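Bivelthorpe Drainage Renewal
Progress report to the Somville Fund
Reporting period ending 2020-06-06

1. Status

Stage 2 of the surface drainage renewal at the Bivelthorpe community kitchens is behind the approved program by 12 working days. Expenditure is within budget. The delay comes from the outfall pipe under the rear lane, which was found at a shallower depth than the council drawings show. A revised long section was issued and the trench has been re-pegged to suit.

No change to the scope is requested. One variation (V4, covered in section 4) needs the Fund's written approval before the second claim can be processed.

2. Work completed

The old clay line between the wash-down area and the boundary pit has been taken out for its full length. The replacement is 300 mm pipe, laid at the grade shown on the revised long section. Joints were tested in two lots. The first lot passed. The second lost pressure at the junction near the cold store, where a rubber ring had been pinched during laying. The section was lifted, the ring replaced and the lot retested with a pass.

Backfill is complete as far as the third pit. Compaction results meet the specification except at one location beside the loading bay, which was stripped back and redone in thinner layers. The retest is booked.

Inside the building, the floor has been saw-cut for the new channel runs. The existing slab is thicker than allowed for at the north end and blade wear was high, so the contractor, Rattanakul Civil, has claimed for extra cutting time. The claim is under assessment and no amount has been certified.

3. Floor channels and covers

The approved design calls for open channels with removable covers across the kitchen thresholds. Three cover patterns were compared on paper: round-hole, mesh and parallel bar. The bar pattern has the largest open area for a given width and can be cleaned with a stiff brush. Its weakness is small wheels, which can drop into the slots when a trolley runs along the bars. Covers will therefore be set with the bars square to the main direction of travel, and slot width is limited in the specification. 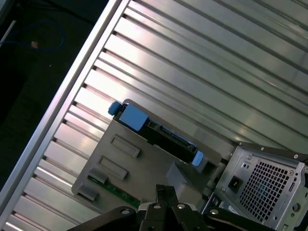
Figure 1. Ridged metal surface with flat side rail.

Kitchen staff asked that no single cover be heavier than one person can lift. Lengths have been shortened to suit, which adds to the number of end joints and slightly to the cost. The schedule now lists 27 covers. Edge finish is to be checked at delivery, and any piece with a burr or a twisted rail will be sent back.

Slip resistance was raised at the last design meeting. The supplier's certificate covers dry and wet conditions but does not mention cooking oil. A further test has been requested and the order is on hold until the result is in. The hold does not affect the critical path at present - it will if it runs past the end of June.

4. Cost

Certified to date: first claim only, paid in full. Second claim: received, held pending V4. Contingency drawn: $1,062, for disposal of clay pipe and wet spoil.

V4 covers the change in outfall depth. It includes concrete encasement where cover over the pipe is less than the minimum, and a replacement pit lid rated for delivery vehicles. Rates are taken from the contract schedule. No new rates are proposed.

5. Issues

The rear lane is the only vehicle access to the Celine bakery tenancy next door. Plates have been placed over the open trench outside working hours. One complaint was received about noise from the plates and rubber strip has been fitted under the bearing edges.

Stormwater from the neighbouring roof discharges into the work area in heavy rain. A temporary diversion is in place. The permanent connection is outside the funded scope and has been referred to the building owner.

6. Next period

Finish backfill and reinstate the lane surface.
Cast the channel beds at both thresholds.
Obtain the oil slip test result and release the cover order.
Close out the slab cutting claim.
Submit as-built levels for the outfall.

Decision sought: written approval of V4, preferably before the lane is reinstated.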